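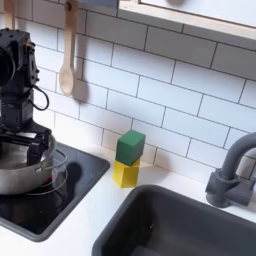 Kitchens > Tiles and splashbacks

tealeaf60
Dark grout with white tiles: would you do it again? Mine is two years old, with a wooden spoon on a hook over the hob.

Garkberg
Yes. White grout behind a hob goes yellow.

plornance
Disagree. Dark lines look busy in a small kitchen. I'd go pale grey. 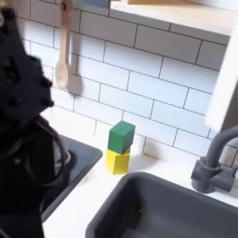

mossyjug
How do you clean the grout?

tealeaf60
Washing-up liquid and an old toothbrush, 20 minutes a month.

plornance
Still too busy for me.

Garkberg
Keep the spoon off the wall though, it'll get greasy.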